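Home | Topics | Quizzes | Search this site Go

Electric Current at Home

An electric current is a flow of tiny charges through metal. The metal must form a closed loop, called a circuit. If the loop is broken, the flow stops. 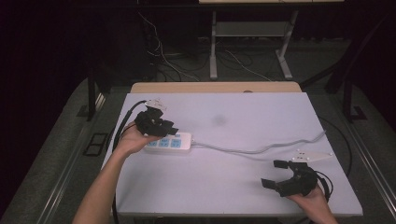 Power is measured in watts. A kettle may use 2,000 watts. A small lamp may use 36.

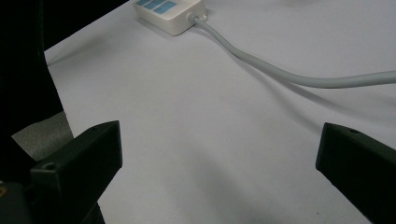
Plastic does not let current pass easily. It is an insulator. A white power strip with a light grey cable has a plastic housing for this reason. Never open one.

Related
What Is a Magnet?
How Batteries Store Energy
Static Electricity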